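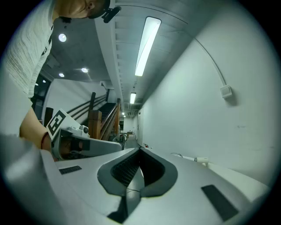
Magnetic and Copper Bracelets: Frequently Asked Questions

Do copper bracelets help with arthritis?

Probably not in any way you could measure. When researchers have given people real copper and look-alike bands without telling them which was which, the two groups have ended up feeling much the same. Plenty of wearers swear by theirs all the same. Joint pain comes and goes by itself, and most people buy a bracelet in a bad week.

What about magnets?

Same story. The usual claim is that a magnet pulls iron in the blood toward the sore spot. The iron in your blood isn't the kind a fridge magnet grabs. If it were, a hospital scanner would be a very unpleasant place.

The Funeo band says it's "300 times stronger" than others. Stronger than what?

We wrote and asked. The reply repeated the number and offered a discount code. We tried a Funeo band on a paper clip and it held one clip, through nothing. Through a folded sock it held no clips.

Is a more expensive bracelet better?

Better made, sometimes. The Loltau we bought cost $63 and has a decent clasp. The $6 one from a market stall turned our wrist green by lunch. Neither did a thing for a stiff thumb, which got better in May and then got worse again.

Why does my skin turn green?

Sweat reacts with the copper and leaves a stain. It washes off with soap. Some sellers will tell you the green is "toxins leaving the body." It's the same stuff you see on old roofs.

I wear a red string bracelet for luck. Are you going to be rude about that too?

No. A string costs next to nothing and doesn't pretend to be medicine. Wear it as long as you like. We get grumpy when somebody puts the same string in a box, calls it "energy aligned" and adds a zero.

Are these things ever dangerous?

Magnets can be. Keep them well away from pacemakers, insulin pumps and similar implants, and ask your doctor before wearing one if you have any of those. Keep small loose magnets away from kids - swallowing two or more is an emergency. If copper gives you a rash, take it off.

The bigger worry is somebody putting off a proper appointment. A joint that is hot, red or badly swollen needs looking at.

The Takgate website has 223 five-star reviews. Doesn't that count for something?

It counts for 223 reviews. We read them all over two evenings. A good many were about fast shipping. Several used the same sentence about a golf swing, down to the missing comma. There was no way to sort by lowest rating.

My bracelet came with a certificate from the Zieliński Method. Is that real?

The certificate is real, in that it's a piece of card. We couldn't find a published test of the method, a description of what it involves, or a phone number that rang.

Mine works. Why should I care what you think?

You don't have to. If it's cheap, comfortable and you're still taking whatever your doctor gave you, carry on. Just don't buy one for your mother on our account.

Can I get my money back?

Check the return terms before you open the packet. Two of the sellers we tried count a broken seal as "used," and one wanted us to pay for shipping both ways.

Last updated 29 January 2020

14 shares | 9 comments

Contact us | Copyright 2020, all rights reserved | Back to top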